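December 11, 2024
Workshop notebook, footwear bench - strap and thong post work, continued

Picking up from the August pages. The question is still the same one: does the thong post loosen in the sole because of walking, or because of how people pick the sandals up and carry them? Bernd thinks walking. I was with him until last month and am less sure now.

Stock on the shelf this morning: the Masanja pairs, the Skangate pairs, and the odd singles Anathi keeps for cutting up. The Skangate soles have a slight bow in them from being stored under the box of lasts. Moved the box to the lower shelf. Please leave it there.

Pull rig first. Set the hanging weight at 4 kg and left each sandal on it through the morning, sole clamped, strap over the hook. No movement at the post that I could feel with a fingernail. The hook is too narrow and leaves a crease in the strap, so I wrapped it in a strip of inner tube. Better. Kagiso wants a wider hook turned from bar stock and says he can do it once the lathe is free.

Flex rig after that. Ran one Masanja left for 2843 cycles and then the belt slipped, so that is where the number comes from, it was meant to go to a round figure. Post seated fine. Small whitening in the sole foam around the hole on the underside, which could be the start of something or could be how they punch them. Compare with an unflexed sole before writing anything about it in the report.

Glue: opened the new tin of Plusum for the re-seated posts. It skins over faster than the old tin did. Azlan says to pour a little into a lid and close the tin straight away. Did that for the second batch and had no trouble. The first batch has two posts that sit proud, marked with chalk, do not use them for anything except practice.

Bench temperature was low all day, the heater in the corner trips if the compressor is on. Hugo has asked the building people again.

Afternoon was handling. What we wanted was a plain list of the ways a pair gets lifted off the floor, so that the rig can copy the worst of them. Went through them on the tile floor by the sinks, where it is clean. Lifts so far:

1. Both in one hand, fingers hooked under both straps.
2. One in each hand, by the straps.
3. Both in one hand, held by the heels, straps free.
4. One finger through each strap, pair swinging.

Number 3 puts nothing on the post at all and can be dropped. Number 4 is what I do at home and it is probably the worst, the whole weight hangs on the front of the strap and twists. Number 2 is interesting because the two hands tend not to do the same thing. One closes over the strap and the other only pinches it, and the load on the post should differ a good deal between the two.
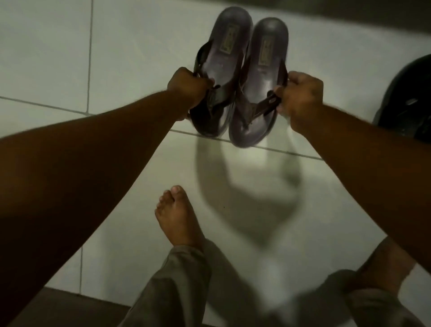

Lift no. 2, one sandal per hand. Fist on the left strap, thumb and finger on the right.

With the fist the strap gets bunched up and the sole tips to one side. With the pinch it hangs flatter. I would like to measure this properly with the small spring scale, if it comes back from Pradumberg. Anathi thinks it was never packed for the return trip and is still in their drawer. She will write to them.

Also discussed with Kagiso whether a rivet on the strap changes where people grip. He thinks fingers go to it because it is something to feel for. I think they go wherever the strap stands up highest. No way to settle that from a handful of lifts by people who work here. We would need outsiders, and preferably ones in a hurry.

Soaked pairs: left two in the tray overnight, water over the footbeds, taking them out tomorrow before lunch. Wipe, do not use the hot air gun, the last set curled.

To do
- wider hook (Kagiso)
- unflexed Masanja sole, photograph the hole from below
- chase the spring scale (Anathi)
- new belt for the flex rig, old one is glazed on the inside
- ask Bernd for his wear notes from August, the pages in this book stop halfway
- sweep foam crumbs out of the clamp, they are getting under the jaw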